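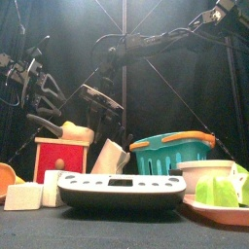 Sorting the play kitchen

18 April 2023

I finally got to the play kitchen things. They had been in two cardboard boxes since we moved to Rendent in October, and every few weeks somebody would dig out one piece and leave the flaps open. The boxes sat under the window in the back room and I was tired of walking past them.

My first plan was to take everything to the thrift store on Andrade Street and be done. I changed my mind after I had it all out. Most of it is still good, and my sister's two kids are the right age for it when they visit. So the job became a sorting job, and that takes longer.

I started with the big pieces, as they decide how much room is left. The white pitcher takes up the most space for what it is. You can't stack anything with it and it doesn't like lying on its side. I put it with the keep pile anyway because it gets used in every game, for tea and soup and watering plants that don't need it. The orange bowl was easier. Smaller things go inside it, so it earns its place.

The red wooden box with the little round knob was harder to place. I have always liked it. The front is bright red and the rest is plain wood, and it stands up well, so it makes a decent shelf for whatever won't fit anywhere else. A spoon or a pan with a long handle always ends up lying across the top of it. I tried to make that a rule once, that nothing goes on top of the red box, and it lasted one afternoon.

Then there are the foam blocks. They came out of packaging and they are not toys, but they have been in with the toys so long that the kids ask for them. They have been refrigerators, loaves of bread, a bus stop. I threw away the crumbly ones and kept the ones with clean corners.
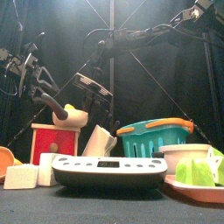 The red drawer box, with the white blocks in front of it.

For storage I looked at a lot of bins online. The Tistska shelf unit is what people kept recommending in the comments, and it does look good, but it is wider than the wall I have between the door and the heater. I measured twice. The wall is 22 inches. I also looked at the Astska stacking bins, which would fit, but they have lids, and in our house a lid means the thing goes on the floor next to the bin.

In the end I used what we already had. The teal basket with the orange rim used to hold clothespins in the laundry room at the old place. It has slots in the sides so you can see what's in it without tipping it out, and there is no lid. All the food goes in there now. I mean the play food, the fruit and vegetables and the egg. The clothespins are in a bread bag on a nail and seem fine.

The food was the part that took the most time. Fruit rolls. I would set a piece down, turn around for the next one, and find it behind something. I found a banana behind a bowl after I had already decided the banana was lost. The oranges were worse. By the time I had it all together there were 24 pieces of food, counting two halves of the same tomato as one, and I got rid of the ones with teeth marks that went all the way through.

I wiped everything with dish soap and warm water and a rag. Wood pieces I did with the rag wrung out almost dry and then left them standing on a towel. If you soak painted wood it lifts at the edges, and I learned this on a set of blocks years ago. Plastic can go in the sink. Anything with a sticker on it, I just wiped around the sticker.

After that I tried laying it all out the way it would be used, to see if it made sense as a kitchen.

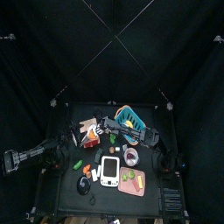
The basket works best at the back and to one side, where it can be reached but isn't in the way of the cooking. I tried it in the front first and everything else ended up behind it. Small things need to be near the middle. If they are at the edge they fall off, and then they go under the heater, and then I have to get the yardstick.

I went back and forth about the cardboard. There is a flat tan piece that is about the shape of a small cutting board, and I had it in the recycling for a day. Then I took it out again. We have a real toy cutting board, the pink plastic one, and it is usually covered in food. When it is full the cardboard can do the job. It costs nothing and when it gets bent I can cut another one.

A few things I would do differently if I had to start over. I would do the wiping before the sorting, so I wouldn't be putting clean things down next to sticky ones. I would have a bag for trash right beside me. I kept making a trash pile, and a pile on the floor looks the same as every other pile after an hour. I would also not do it with the radio on a call-in show, but that's my own problem.

The thrift store pile came to one grocery bag. It has duplicate cups, a whisk that is too big for any of the bowls, a plastic cake with a missing slice, and a set of tiny jars I never liked the sound of. Their drop-off hours changed, so check before you go. I drove over there once for nothing already.

What I still don't have is a good place for the utensils. They are long and they stick out of everything. Standing up in the pitcher is the obvious answer, but then somebody wants the pitcher, and out they all come. I thought about hooks on the side of the bookcase. I have hooks, left over from the coat rack, but they are the heavy kind and I don't want them at the height of a kid's face. A coffee can might be enough. We go through one a month or so, and I could put tape over the rim.

My sister asked why I didn't just buy one of the full kitchen units with the sink and the oven door. We don't have the floor space for it and the kids seem to do all right with a box and a bowl. Last visit they ran a restaurant from the bottom stair and charged me 3000 dollars for a lemon. I paid with a bus transfer.

Next is the closet with the puzzles. I opened the door, looked at it, and closed it again, so that one will wait until after the visit. If anyone has a way of keeping puzzle boxes shut that doesn't tear the cardboard, leave a comment. I have tried rubber bands and they dry out and snap.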